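How I Get the Smell Out of Secondhand Plastic Bins

Posted 23 Aug 2021 by Zuleica Lacerda

I buy nearly all my storage tubs used. Yard sales, the free pile behind the Kenthorpe thrift store, my cousin's garage... and they almost always come home smelling like somebody's basement (or worse, somebody's onions). After a few years of this I've got a routine that works for me, so I'm finally writing it down!

What you need: dish soap, baking soda, white vinegar, an old toothbrush, some newspaper, and a sunny spot outside.

Start with a plain wash. Hot tap water, a good squirt of dish soap, and a soft cloth. Please don't use the scratchy side of the sponge! I ruined a nice shiny bin that way, and the scratches just hold on to grime forever.

Next, mix baking soda with enough water to make a paste about like frosting. Smear it all over the inside, lid too, and leave it for 3 hours. I usually forget and leave it overnight and that's fine. Rinse it off really well or you'll get a chalky film when it dries.

If you can still smell it, try the vinegar. One cup of vinegar to four cups of warm water, poured in and swished up the sides, then left to sit for an hour. Rinse out the baking soda first, please, or you'll have a fizzy mess and not much cleaning.

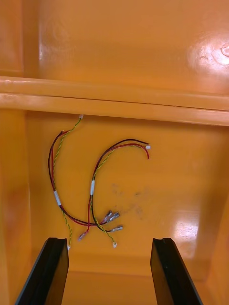 Now go after the rims and seams with the toothbrush. I skipped this for ages and kept wondering why my bins still smelled when the sides were spotless. Gunk loves a groove. Go along each one twice, dump the water, and wipe with a clean cloth.

Then dry it, lid off, out in the sun for an afternoon. My friend Parveen Saha leaves hers out for two days and swears by it, but I worry about the color fading so I bring mine in by dinner.

Last thing is the newspaper. Crumple up 10 or 12 sheets, stuff them in, snap on the lid and leave it for a week. Sniff test when you open it! If it's still funky, swap in fresh paper and go another week. The worst one I ever had (kimchi, big tub, long story) took until November, and now it holds my Christmas lights.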